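Home | Workbench | Notes | About

Last updated: November

Spacing small blocks on a white board

I have been meaning to write up the block layout for a while. Two people have asked about it, and my answers to them were not consistent. What follows is the version I use now. It concerns four dark green blocks, a white board with rounded corners, and a length of something red to work against.

The background is short. Mairéad Breathnach and I have been trying to settle how a set of identical blocks should be placed for a tabletop exercise so that a second person, given only a written note, can put them back the same way. The exercise is called Grollby, after the notebook it was first drafted in. The blocks are the only pieces in it that matter. Everything else on the board is there to be moved past them or over them.

The board first. I use a white one on a black cloth. White shows the shadow at the foot of each block, and I judge the spacing by the shadow more than by the block itself. A gap that looks generous from above can close up to nothing once the lamp is low, because the shadow of one block reaches the face of the next. The cloth gives the board a hard outline, which helps when you come to square things against it. I tried a grey cloth for a time and lost the edge of the board in the evenings.

I set the board at an angle to the bench. Mark Anthony Belmonte dislikes this and says so. His view is that a board parallel to the bench edge is easier to restore after it has been knocked. That is true. Mine is that a parallel board lets people take their line from the bench without noticing, and then the note fails when it is followed on another bench. With the board turned, the only useful reference is the board.
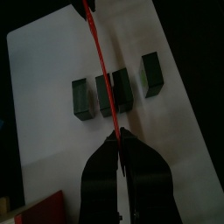
The second matter is what counts as upright. The blocks are taller than they are wide, and they can go down on three different faces. Early versions of the note said 'place upright' and left it there. Zoia Harasym followed it to the letter and put one of them on its long edge, which she argued was upright enough. The note now says 'smallest face down'. I would have saved an evening by writing that at the start.

Then the gaps. There are three of them between four blocks, and each can be open or closed. That gives eight arrangements before you consider how wide an open gap should be. I work with only a few:

All closed. One solid row. Easy to restore, and of little use, as it behaves like a single long block.

All open. Even spacing. Attractive on the board, tedious to reproduce. Any error in the first gap is carried into the other two unless each is measured from the same end.

First open, the rest closed. One block alone and three in contact. This is the one I come back to. There is a single distance to measure, and the group of three looks after itself provided the faces are pressed together properly.

The last of these has a fault. When three blocks are pushed together by hand they tend to step, each sitting a little forward of or behind its neighbour. A straight edge along the back faces cures it. I use the spine of an old Thaler catalogue, which is 14 mm thick and stiff enough. A steel rule is too thin and rides up under the blocks.

I should say something about the gap itself. I set it at 24 mm, measured between the faces and not between the centres. Þröstur Skov prefers centres and has a respectable case for it on paper, but you cannot put a rule on the centre of a block without marking it, and I do not want marks on these.
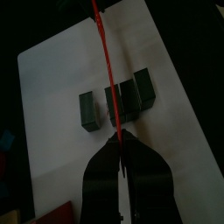
Colour caused more trouble than I expected. Dark green is a poor choice if you want to see the joint between two blocks. In good light the top faces separate well enough from the sides. In weak light the whole block goes nearly black and the joint is a fine line that you find by looking along the row. I did consider repainting them in something pale. Against a white board that would be worse, so they have stayed green. Elaine Siqueira suggested putting a thin line of chalk on the top edges. It worked for about a week and then it was on my sleeves.

The red was chosen for contrast and for no other reason. Red over dark green can be followed with the eye along its full length, and it does not disappear against white either. I had a black one before, and wherever it passed a block I could not tell which was in front.

Lighting is a single lamp, 2000 lumens, turned to the wall. Direct light gives sharp shadows that look like extra edges. Reflected light gives a broad soft band over part of the board, which I can live with. If the band falls across the joint you are trying to inspect, move the lamp and leave the board where it is.

The note as it stands runs to 764 words, and Mairéad thinks half of them could go. I have cut the section on dusting. I am keeping the section on which face goes down.

Still to do: a second set of blocks from Flarnent, if they will sell fewer than a full box, and a trial of the note on someone who has never seen the board.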